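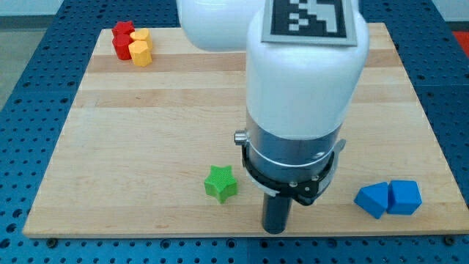 New result from our lab that I've been dying to share! We taught an arm to push blocks around a board from typed instructions, and then we let people change their minds halfway through. A thread (long, sorry, I'm excited).

The method is called Zorska. Zarmeena Janjua came up with the core idea in May and I've been running the experiments with her ever since.

Most language-to-robot setups take one sentence, run until the arm thinks it's finished, then wait for the next sentence. Zorska rereads the instruction at every control step. Type "push the green star to the blue blocks", then "no, a bit left of them", and it bends its path mid-push.

Pushing is harder than it sounds! There's no grasp to rely on, just a single rod touching the side of a block. Stars are the worst. Catch one on a point and it spins away from you – catch it in the notch between two points and it goes nice and straight.

Training data: 1,000 teleoperated episodes with no particular goal. We asked operators to just play, make groups, break them up, shove things into corners. Then a second set of people watched the recordings and wrote down what each short stretch looked like. Zeeshan Bukhari built the labeling tool, and it is so much nicer than the one I wrote.

That labeling order matters a lot. When we wrote the instructions first and had operators follow them, everyone typed the same stiff commands. Labeling afterward got us "nudge the star out toward the front" and "tuck the yellow heart in behind the hexagon".

OK, numbers. We ran 500 test instructions with one correction typed mid-motion. Zorska finished 319 of them. Our one-sentence-at-a-time baseline, Pirzada, finished 249 on the same starting layouts.

Where it still fails: tight clusters. Ask for one block out of a group where they're all touching and it often drags a neighbor along. Separating two blocks of the same color is the hardest version, and I don't have a good fix yet.

Also "a little" means wildly different things to different people. We've got one user's "a little" at half a block and another's at half the board.

Next up is two corrections in a row, then longer jobs like sorting everything by color while somebody keeps interrupting. Zarmeena is already typing very mean interruptions.

If you work on pushing or on language corrections, tell me what you'd try on the cluster problem. Replies are open and I'll be reading them all evening!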